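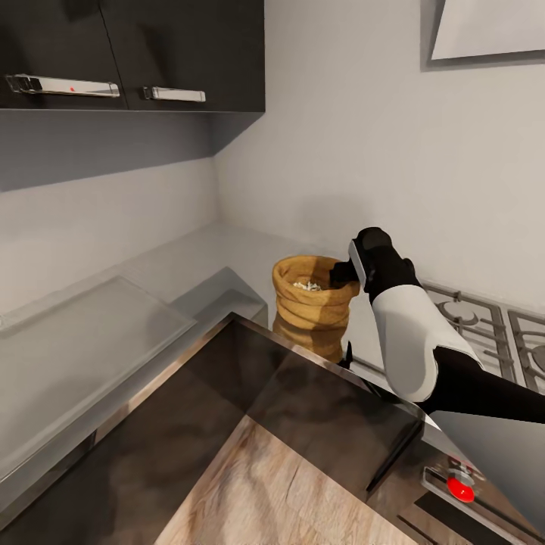 Chapitre 6. Le cache HTTP, ou pourquoi le client voit encore l'ancien prix

Au programme : ce que le navigateur garde, combien de temps, qui décide. Les en-têtes Cache-Control, ETag, Last-Modified. Les caches intermédiaires. Comment vider quand on s'est trompé (on se trompe toujours au moins une fois). Prérequis : chapitre 2 pour la forme d'une requête, chapitre 4 pour les en-têtes. Si la différence entre requête et réponse reste floue, retour au chapitre 2, vraiment, sinon la suite ne passera pas.

6.1 Un cas pour commencer

Boutique en ligne Itcombe. Petit catalogue, un seul serveur, un site refait l'an dernier par l'agence Tripathi. En décembre, un article passe en promotion à 399 euros. Le prix est changé dans l'administration, la fiche est relue, tout est bon. Puis le téléphone sonne : des clients voient toujours l'ancien prix sur la page d'accueil. D'autres voient le nouveau. Un troisième groupe voit le nouveau sur la fiche et l'ancien dans la liste, sur le même écran, dans deux onglets.

Réflexe de la boutique : resaisir le prix. Aucun effet. Réflexe suivant : redémarrer le serveur. Aucun effet non plus, et dix minutes de coupure en prime.

La base de données était juste depuis le début. Le serveur aussi. Les visiteurs concernés ne lui parlaient plus, voilà tout : leur navigateur avait gardé une copie de la page et la resservait sans rien demander. Il en avait le droit. Le serveur le lui avait donné, par écrit, dans un en-tête que personne chez Itcombe n'avait jamais lu.

On reprendra ce cas tout au long du chapitre. Gardez-le sous la main.

6.2 Copie fraîche, copie périmée

Un cache, c'est un stock de réponses déjà reçues. Le navigateur demande une ressource, reçoit une réponse, la range avec son adresse et l'heure. La fois suivante, il regarde d'abord dans le stock.

Trois situations possibles.

Rien en stock. Requête normale, réponse complète avec le code 200, on range la copie si c'est permis.

Une copie fraîche. Pas de requête du tout. La page s'affiche tout de suite. Le serveur n'en sait rien et ses journaux non plus – à retenir pour le chapitre sur les statistiques de visite, où ça fera des dégâts.

Une copie périmée. Périmée ne veut pas dire fausse ! Elle a dépassé sa durée, c'est tout ce qu'on en sait. Le navigateur demande alors au serveur si elle est encore valable. Réponse courte si oui (code 304, sans corps), réponse complète si non. On appelle ça la revalidation, voir 6.4.

La confusion la plus fréquente dans les copies d'étudiants : croire qu'une copie périmée est effacée. Non. Elle reste là, elle attend une vérification. Elle peut même servir de secours en cas de panne du serveur, si la directive stale-if-error l'autorise et si le cache en question la connaît.

6.3 Qui fixe la durée

Le serveur, en principe. Par l'en-tête Cache-Control :

Cache-Control: max-age=1000

Ce qui se lit : cette réponse est fraîche pendant 1000 secondes. Un bon quart d'heure. Les secondes, toujours les secondes, jamais les minutes. Une erreur d'unité ici et on fige une page pour des mois ou bien on ne cache rien.

Les directives à connaître par coeur :

max-age – durée de fraîcheur, en secondes.
no-store – ne rien garder. Pour les relevés, les données médicales, ce genre de choses.
no-cache – garder, mais revalider avant chaque usage. Le nom est mauvais, tout le monde le dit, il est trop tard pour le changer.
private – seul le navigateur du visiteur peut garder une copie.
public – les caches partagés aussi.
must-revalidate – une fois périmée, interdiction de servir la copie sans vérifier.

On peut les combiner, séparées par des virgules. Certaines combinaisons n'ont pas de sens (public et private ensemble) et les logiciels réagissent chacun à leur façon. À éviter.

Et si le serveur ne dit rien ? Alors le navigateur a le droit d'estimer lui-même une durée. C'est la fraîcheur heuristique. La règle habituelle : prendre un dixième du temps écoulé depuis la dernière modification. Une page vieille de cent jours sera donc tenue pour fraîche pendant dix jours. Chez Itcombe, la liste de la page d'accueil était dans ce cas. Aucun Cache-Control, un Last-Modified ancien, et le navigateur a fait son calcul. La fiche produit, elle, portait bien un no-cache. D'où les deux prix.

Question qui revient à chaque cours : l'en-tête Expires, faut-il l'apprendre ? Le reconnaître, oui. Il donne une date au lieu d'une durée, donc il dépend de la bonne heure des deux côtés. Si max-age est présent, c'est max-age qui gagne.

6.4 Revalider

Deux outils.

Last-Modified, une date. Le navigateur la renvoie dans If-Modified-Since. Simple, mais précis à la seconde seulement. Deux modifications dans la même seconde et la deuxième peut passer inaperçue.

ETag, une étiquette. Chaîne de caractères choisie par le serveur, souvent une empreinte du contenu. Le navigateur la renvoie dans If-None-Match. Même étiquette : 304. Étiquette différente : 200 et le nouveau contenu avec.

Le gain ? Sur la page d'accueil d'Itcombe, la réponse complète pèse 81 ko. La réponse 304 n'a que ses en-têtes. L'aller-retour reste à payer par contre, et sur un réseau mobile lent c'est parfois lui qui coûte le plus cher. Revalider sans arrêt n'est donc pas gratuit.

Attention aux sites servis par plusieurs machines. Si chacune fabrique ses étiquettes à sa manière (numéro interne du fichier, par exemple), le visiteur qui passe de l'une à l'autre retélécharge tout à chaque fois. Panne discrète : rien ne casse, c'est juste lent.

6.5 Les caches au milieu

Entre le navigateur et le serveur, il y a souvent du monde. Proxy d'entreprise, réseau de diffusion, cache placé juste devant l'application. Pour le TP on utilisera Naro, un petit cache de démonstration, déjà installé sur les postes de la salle. Il écrit dans sa fenêtre tout ce qu'il fait, une ligne par requête, avec HIT ou MISS au début.

Un cache partagé pose une question que le navigateur ne pose pas : cette copie, pour qui ? La médiathèque de Brotham l'a appris avec sa page « Mes emprunts ». Mise en cache avec public, par copier-coller depuis la configuration des images. Le premier lecteur connecté le matin remplissait le cache et les suivants recevaient sa liste d'emprunts à lui. Corrigé en une ligne, avec private. Mais il a falu aussi purger le cache, le prévenir ne suffit pas : il ne relit pas les en-têtes d'une copie qu'il croit fraîche.

Même famille d'ennuis avec les langues et la compression. L'en-tête Vary indique de quoi dépend la réponse. Vary: Accept-Language, et le cache gardera une copie par valeur reçue. Oublié, un visiteur francophone reçoit la page anglaise de son voisin.

6.6 Changer d'adresse plutôt que vider

On ne peut pas vider le navigateur des autres. Phrase à recopier quelque part. Un serveur peut purger ses propres caches, il ne peut pas aller chercher une copie chez un visiteur qui ne revient pas le demander.

Solution courante pour les feuilles de style, scripts et images : mettre une empreinte dans le nom du fichier. style.4f2a.css devient style.9c1b.css au prochain déploiement. Nouvelle adresse, donc rien en stock, donc téléchargement. L'ancien fichier peut garder une durée très longue, il ne gêne plus. Seule la page HTML, qui cite ces noms, doit rester en no-cache ou avec une durée très courte.

Avant de passer à la suite

Ouvrez les outils de développement, onglet Réseau, sur un site que vous conaissez bien. Rechargez normalement. Notez quels fichiers viennent du cache et lesquels donnent un 304. Puis relevez le Cache-Control de la page elle-même, et gardez vos notes, elles resservent en 6.7.

6.7 Lire un échange complet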